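Dristurau (packing robot)

Dristurau is a two-armed packing robot sold as a kit by Plalus, and I've been keeping this page on it since our shop took one on a trial lease. It's the kind of machine you park next to a table and a bin, and it moves molded parts from one to the other. I like it a lot, so take my praise with some salt!

The kit comes with both arms, a pair of black hands with real fingers, and the Wirnix software that you train by guiding the arms yourself (it's more fun than it sounds, and your shoulders will feel it).
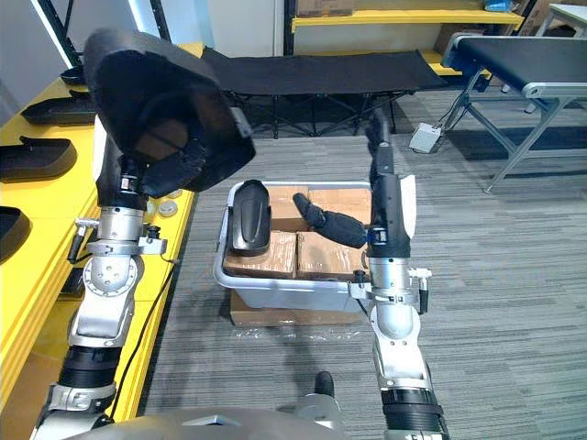
Plalus quotes up to 76 parts an hour. We got 60 on a decent day, mostly curved shells – they're awkward things to grip, and I drop them too. The lease is 543 dollars a month, with a call-out visit included.

Close-up work is where I was most curious. Big shiny rounded surfaces are hard for any small camera, and the manual spends 12 pages on lighting alone. Ours needed two rounds of setup before I was happy. 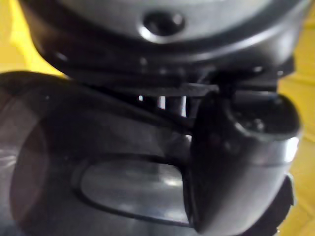 Setup and support

Volodymyr Kostiuk did our install and stayed for lunch. Give yourself a clear bit of floor, and put the bin down where both hands can get to it.
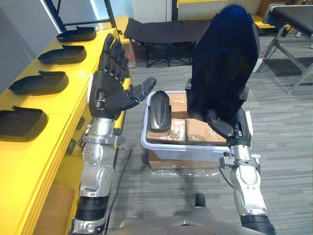
Updates come through Wirnix, and the next one is due in January. I'm hoping for a quicker hand-to-hand pass, but I'd renew either way.

Comments

Kerubo Kombo: Does the lease cover spare fingers?

Naomi Simiyu: We pay the same. Good machine, slow phone line.

Related: Mussa (parts feeder) | Wirnix | Plalus

This site uses cookies. Accept | Settings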